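3 货架上的“差不多”：小仓库里物品归位的习惯与口头规则

图3-1

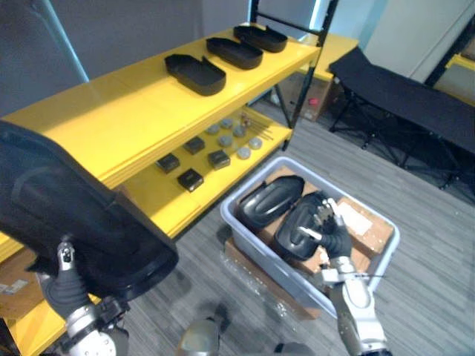
先说我为什么会对“东西放哪儿”这件事着迷。我读研的时候在一家卖缝纫辅料的小店帮过工，老板娘从来不贴标签，可你要是把拉链头放错了一格，她隔着半间屋子都能听出来（真的是听，因为抽屉拉开的声音不一样）。后来我做组织研究，读了一大堆讲分类、讲标准、讲工作流程的文章，总觉得那里面少了点什么，少的大概就是老板娘那只耳朵。所以这一章我想写得慢一点，写人们怎么在没有明文规定的情况下，把东西放到大家都认可的位置上。我走访的地方里，最常见的安排是一层放一类，不过也有像图3-1那样的，上层三只黑色浅托盘朝着同一个方向斜斜排开，下层除了几只摆得松松散散的黑色小方盒，还有灰色圆片和几根细金属杆。光看这样一个架子，你已经可以问出不少问题了：托盘要不要朝同一边？盒子之间留多大空算合适？谁说了算？我的访谈提纲有一大半就是从这种问题里长出来的。

3.1 材料是怎么来的

这一章用的材料来自两家小型批发商，文中分别叫Tedo和Vamell。两家都做零配件的分拣和转卖，规模都不大，老板都认识每一个员工，员工也都知道老板中午爱吃什么。我一共访谈了24个人，其中10个在Tedo，剩下的在Vamell。访谈多半在午饭后做，那会儿大家肯说话，也肯抱怨。我没有用问卷。早先试过一份，题目是“您是否遵守物品归位规则”，结果人人都勾了“是”，连那个刚刚把整箱垫圈塞到楼梯底下的小伙子也勾了“是”！那份问卷我后来就再没拿出来过。

除了访谈，我还在两家各跟了几个班，主要是早班和交接班。跟班的时候我尽量帮忙干点活，搬箱子、撕胶带、找剪刀。找剪刀这件事后面还要专门讲，因为它占去的时间比我预想的多得多，里面的学问也比我预想的多得多。

关于记录方式再补一句。我每天回去都把当天听到的原话尽量照着写下来，方言词也留着，实在听不懂的就第二天再去问。翻译成书面语的时候难免走样，有几处我宁可保留啰嗦的说法，也不想把它们修得太漂亮。读者要是觉得引文里有人说话颠三倒四，那多半就是他当时的样子，也有可能是我记得颠三倒四。

3.2 “老地方”到底是什么地方

两家仓库里出现得最多的一个词是“老地方”。“放老地方”“在老地方呢”“谁动了老地方”。我一开始以为每样东西都有一个固定的老地方，于是兴冲冲画了一张平面图，想把所有的老地方都标上去。画到第二天我就画不下去了。同一卷封箱胶，早班的人说老地方是门口的挂钩，晚班的人说老地方是打包台的左手边，而负责收货的塞巴斯蒂安·莱瓦（Sebastián Leiva）说，老地方就是他上次放的地方。

我当时觉得他在逗我，后来跟班跟久了，才明白他说的是大实话。对他来说，“老地方”指的是一段刚刚过去的记忆，是他和另外几个常碰面的人之间共享的一点默契。只要这几个人天天见面，默契就天天更新，胶带从挂钩挪到桌上也没有人觉得乱。麻烦总是出在有人休假回来，或者周日（Sunday班，他们自己这么叫，来的多是临时顶班的）那一拨人接手的时候。周日的人没有那段记忆，只好从头找起，找不到就拿新的拆，于是到了下一个早班，门口的挂钩上会有一卷，打包台上会有一卷，窗台上还会莫名其妙地多出半卷。

这一点和我读到的不少文献不太一样。文献里讲物品的位置，常常把它当成一种写在空间里的规则，好像只要位置定了，人就会照着走。在我看到的情形里，位置更像一句话，说的人和听的人都得在场，隔一阵子就得再说一遍。我不敢说所有地方都这样，毕竟只看了两家，但在这两家里，这个印象相当稳固。

3.3 标签的一生

那为什么不贴标签呢？这是我自己问的，也是每个听我讲这项研究的朋友都会问的。答案是贴过，而且贴得很隆重。Tedo在我去之前的那个五月买过一套标签系统，牌子叫Paltix，带一台小打印机，能打五种颜色。负责这件事的是本文达·丰塞卡（Benvinda Fonseca），她在Tedo管库存，说话快，走路更快，我跟她的班总是一路小跑。她花了整整一个礼拜把标签贴齐，拍了照，发在员工群里，大家都点了赞。

她后来跟我复盘这段经历，讲得很有意思，我把大意写在下面。标签贴上去的第一阵子确实好用，新来的人尤其喜欢。接着进了一批规格不同的货，原来的格子装不下，只好先挪到旁边，标签却还留在原处。再后来有人在标签上用圆珠笔添了几个字，又有人把添的字划掉。等到她发现的时候，有一格的标签写着“弹簧垫圈”，下面手写“没有了”，再下面手写“有，在后面”，最后还有人画了一个箭头，箭头指着墙。

我特别喜欢那个箭头。从管理的角度看它当然是个失败，可是换个角度，它说明大家还在乎这个标签，还愿意在上面留话给后来的人。要是标签真的死了，谁还会往上写字呢？丰塞卡不太同意我的看法，她说我是因为不用盘点才觉得可爱。这话我无法反驳，只能原样记在这里。

Vamell走的是另一条路。他们没有买任何系统，老板的办法是“一层一类”：同一层只放同一大类的东西，至于层内怎么摆，各人自便。这个规则短到可以喊出来，事实上他们也确实是喊的，有人放错了层，旁边的人就喊一声“层！”，放错的人就挪回去。我在那里跟班的时候自己也挨过喊，脸上有点发烫，但记得特别牢。

3.4 整齐的三种说法

谈到整齐，我发现大家用的词虽然一样，意思却岔得很开。

一种是给眼睛看的整齐。箱子的边对着边，朝向一致，从过道走过去心里舒服。说这种整齐的人往往要带客户参观，或者在以前的单位受过训练。有一位在大仓库待过的老员工告诉我，他闭着眼睛摆也是齐的，不齐他手难受。

还有一种是给手用的整齐。常用的放在腰那么高的地方，重的放低，剪刀必须刀尖朝里。这种整齐从远处看可能乱糟糟的，可是真正干活的人伸手就有。Vamell的打包台就是这样，我头一回见到的时候差点想动手帮他们收拾，幸好没动。后来我问台边那位师傅，如果我收拾了会怎样，他想了想说，那你就得留下来替我打包了。

剩下一种我不知道该怎么命名，暂且叫它给数字用的整齐。盘点的时候最能看出来。东西摆成什么形状都无所谓，只要一眼能数清。有人喜欢摞，有人喜欢摊开，为了这件事两家都吵过架。Tedo吵得凶一些，有一次盘一批包装用的小袋子，两个人数出来的总数对不上，重数了一遍还是对不上，最后发现争的是破了口的袋子算不算数。

这三种说法在同一个人嘴里也会换来换去。同一位受访者，上午可以跟我抱怨同事把箱子摆得歪歪扭扭，下午又理直气壮地把自己的卷尺扔在一堆纸板上，说“我就在这儿用嘛”。我起初把这种变化当成自相矛盾，编码的时候很头疼，后来干脆按照说话当时手上在干什么来分，一下子就顺了。这算是本章在方法上的一点小收获，后面几章也沿用了这个做法。

3.5 关于那把剪刀

好了，终于可以讲剪刀了。

Tedo的公用剪刀只有一把是大家都爱用的，橙色的柄，当初是从一家叫Garcia的五金铺买回来的，后来再去买已经没有同款。我跟的那几个班里，找剪刀的对话一共记下了21段，绝大部分都很短，“剪刀呢”“那边”“哪边”“那边那边”。把这些对话排在一起读，有一种奇怪的节奏感，我有天晚上在宿舍里读出了声，室友以为我在背台词。

这些对话里几乎没有出现过具体的位置。没有人说“在第二排货架靠左的那一格”，说的都是人名和事情：“莱瓦刚拆完箱”“她在弄发票呢”。也就是说，找东西的人其实在找上一个用它的人，找到了人，剪刀自然就在附近。我把这种办法叫作“跟人找物”，和前面说的“老地方”放在一起看，道理是通的，两者依靠的都是对同事行踪的了解，空间本身倒退到了后面。

跟人找物有它的代价。被问的人要停下手里的活，一天下来次数多了谁都会烦。丰塞卡就烦过，她曾经用一根绳子把剪刀拴在打包台上。绳子坚持到了当天的晚班，第二天早上剪刀不见了，绳子还在，断口很齐，一看就是剪刀剪的。她把那截绳子留了下来，挂在自己的电脑旁边，我每次去都能看见。

不过代价之外也有别的东西。好几位受访者提到，他们对同事手头进度的了解，很大一部分就是在找剪刀、找胶带、找笔的时候顺带听来的。谁今天忙，谁那边的货到得晚，谁心情不好最好别去惹，都夹在“剪刀呢”这三个字的前前后后。有位刚来不久的员工讲得更直接，她说要不是老找不到东西，她到现在也认不全人。

3.6 还没想明白的几件事

写到这里，有几处我自己也拿不准，先摆出来，留给第五章再谈。

头一件是人数。两家都小，小到大家可以靠喊。我很想知道喊到多少人就喊不动了，可手上的材料回答不了。Vamell的老板认为再来5个人他就得贴标签，问他这个数是怎么算的，他说是感觉。

另一件是时间。我在两家待的日子都不算长，没有赶上年底的旺季。莱瓦一再劝我旺季再来，说那时候才叫精彩，什么老地方新地方，能有地方就不错了。我答应了他，目前正在和Tedo商量下一轮跟班的安排。

再就是我自己在场这件事。有个外人拿着本子站在旁边，大家放东西的时候多少会讲究一点，这个影响我估计不出大小。只记得有一回交接班，一位师傅把箱子往地上一搁，抬头看见我，又弯腰把它搬起来，端端正正放到了架子上，然后问我：“这下行了吧？”我说我又不是来检查的。他说知道知道，可箱子还是没有再搬下来。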